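# How a Robot Learns to Pick Things Up

Think of the last thing you picked up. Maybe it was a pencil, or a sandwich, or the sock that was hiding under your bed. You probably didn't think very hard about it. Your eyes found it, your hand went out, your fingers closed, and there it was! You have been practicing this since you were a tiny baby, grabbing at blankets and spoons and other people's noses, and by now your hand is so good at it that it hardly bothers to tell you what it's doing.

A robot has had none of that practice. When it's brand new, it doesn't know that a sock is floppy or that a cup has an inside and an outside. Somebody has to teach it, and at the Kettler Robot Club in Stadosholm, the somebodies are kids between nine and thirteen years old.

## What the club does

The club meets after school, at half past three, and every year it picks one big project. This year's project is called Vurumix, and it has a simple goal that turned out to be a very long job: teach a robot to tidy up a box of mixed-up things. You know the kind of box. Everybody has one at home, and if you don't, you probably have a drawer.

Now, you could try to teach a robot by writing down instructions. "Move forward a little. Open your fingers. Close your fingers." Some of the older members tried this first, and they got as far as a wooden block. Then they swapped the block for a sock, and the instructions were no good at all, since a sock is a different shape every single time you drop it.

So the club tried another way, and it's the way you learned to tie your shoes. They decided to *show* the robot.

## Teaching by showing

To show a robot how to pick something up, you need a hand that is shaped like the robot's hand. Your own hand won't do. You have four fingers and a thumb, and they bend in all sorts of clever ways, and a robot that only has two fingers can't copy them. (Imagine a fish trying to learn to dance by watching you. It might enjoy itself, but it wouldn't learn the steps.)

That's why the kids use a **gripper**. A gripper is a tool with two fingers that open and close, a bit like kitchen tongs. You hold one end, and the fingers are at the other end. There is a camera on it too, looking out toward the fingers, so that it records everything from the gripper's own point of view.

Each time you pick something up and put it down again, you have made one **demonstration**. That's a long word for "watch me do it." The kids mostly call them demos. By the end of October the club had 299 demos saved on its computer, and by the spring it had 626, and if you think that sounds like a lot, the robot would gladly have taken more.

## Why so many?

Suppose you had only ever seen one dog in your whole life, and it was small and brown. Then one day a huge, white, shaggy dog walks into the room. Would you know it was a dog? You might guess it was a sheep!

Robots have this trouble all the time. If a robot has only been shown a cup standing in the middle of the table, it may be completely puzzled by a cup lying on its side in the corner. So the club has a rule about mixing things up. After 14 demos, everything comes out of the box, gets swapped or turned over, and goes back in a different way. Sometimes the blinds go up, sometimes they go down, because bright light and dim light can make the same thing look quite different to a camera.

The best things for practice are the ones that aren't like each other:

- **Soft things**, like cloth and yarn, which squash and fold when you pinch them.
- **Crinkly things**, like wrappers, which are shiny and slide away from you.
- **Hard things**, like caps and lids, which keep their shape but can pop right out of the fingers if you squeeze in the wrong spot.

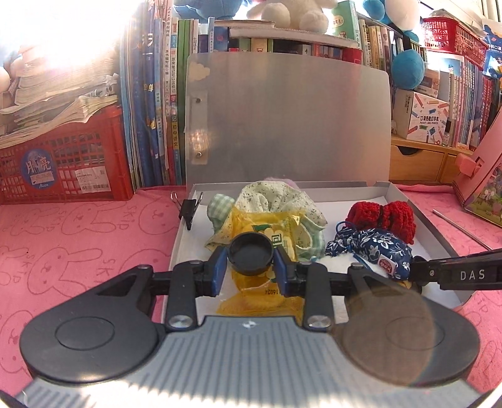 Going slowly is the hardest part to learn, and nearly every new member rushes at first. When you rush, the camera picture gets blurry, and the robot can't learn much from a blur. The club's trick is to say "reach, pinch, lift, place" in your head, with a little breath between each word. After an afternoon of that, you may find yourself doing it with your fork at dinner.

## What about mistakes?

Everybody drops things! When it happens, you press the red key on the laptop and that demo goes into a folder named Oops. The first time the club tried out its robot, at the Wolberg science fair, it had learned from 396 demos, and it picked up a ball of yarn beautifully, carried it all the way across, and set it down next to the tray. Not in the tray. The kids went back and looked through their demos, and they found that lots of them stopped a moment too soon, before the fingers had really let go over the right place. The robot had copied them perfectly, hurry and all.

They spent the next few weeks making new demos with slower, tidier endings, and the tray has been getting fuller ever since.

## Try it at home

You don't need a robot to feel what this is like. Find a pair of kitchen tongs (ask first!) and fill a shoebox with some odds and ends: a sock, a bottle cap, a crumpled wrapper, a ball of yarn. Now move them one at a time onto a plate, using only the tongs, and keep your other hand behind your back.

Then close one eye and try again. Was it harder to tell how far away things were? See which one gives you the most trouble, and try picking it up from a different side.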